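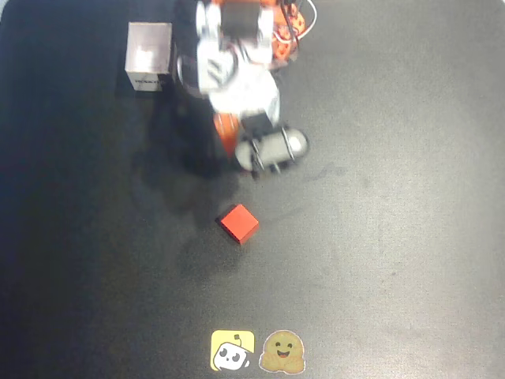 Part 2: Setting up your label printer

I wrote this section after helping a lot of people through their first week with the Pruvow label printer, and the same few things trip everybody up. Go through the steps in order the first time. After that you can skip around all you like!

Before you plug anything in

1. Find a flat spot within reach of an outlet. The cord is short (I grumble about this constantly), and I don't like running it through an extension.

2. Take out the two strips of orange tape. One is on the lid and you'll see it right away. The other is inside, under the roller, and it's the one people miss. If your first label comes out with a wrinkle down the middle, go back and look for that tape.

3. Leave a hand's width of space behind the printer. Labels feed in from the back if you use the fan-fold kind, and they need room to bend.

Loading the labels

4. Press both side buttons and lift the lid until it clicks. It will stay up without help once it has clicked. If it hasn't clicked, it will come down on your fingers.

5. Drop the roll in with the loose end coming over the top, printed side up. Slide the two guides in until they just touch the paper. Snug is good, tight is bad – a squeezed roll drags, and then everything prints a little shorter than it should.

6. Pull enough paper forward to poke out past the cutter, then close the lid with both hands, one on each side. You want to hear two clicks.

Note: The starter roll in the box is a small one. A full Flulberg roll holds 2,000 labels, and I'd order one early, especially if you're getting ready for a sale. I once ran out on a Thursday night with a pile of parcels still to go, and I ended up writing addresses by hand until bedtime.

First power-up

7. Plug in the cord, then hold the power button until the light turns blue. Let go as soon as it does. If you keep holding, the printer goes into its reset mode and the light blinks red. No harm done, just turn it off and start this step over.

8. Tap the feed button once. The printer should push out one blank label and stop right at the gap. If it stops halfway across a label, hold the feed button for 4 seconds and let it measure the roll. It will spit out a couple of blanks while it does this. I keep mine for jam jars.

9. Connect the cable to your computer and install the Coetzee software from the download page. Choose "Standard" when it asks. The "Custom" option lets you pick fonts one at a time and I have never needed it.

Caution: Unplug the data cable before you move the printer, even if you're only moving it across the desk. The socket on the back is the one part I've managed to break.

Printing a test label

10. Open the software and pick your label size from the list. Check it against the number on the cardboard core of your roll. Don't go by eye, a few of those sizes are awfully close.

11. Click Print Test. You should get a label with a box around the outside and a row of bars in the middle. Look at the box first. All four sides should be there. If the left side is missing, your guides have slipped, so go back to step 5.

12. Now look at the bars. Gray or patchy bars mean the darkness is set too low. Bump it up one notch and try again. I go one notch at a time, because too dark smears on the glossy labels and it wears the print head out sooner.

Note: The software keeps a running total at the bottom of the window. Mine said 1,282 the first time I cleaned the print head, and I should have done it well before then. A wipe with every new roll is plenty. Turn the printer off, let it cool down, and use the cleaning pen from the box.

If you use the Rindmont stand

13. Set the printer on the stand before you load the roll. The stand's arms go behind the lid, and it's a real pain to get them in there afterward.

14. Thread fan-fold labels through the lower slot. The upper slot is for the wide rolls, which are covered in Part 3.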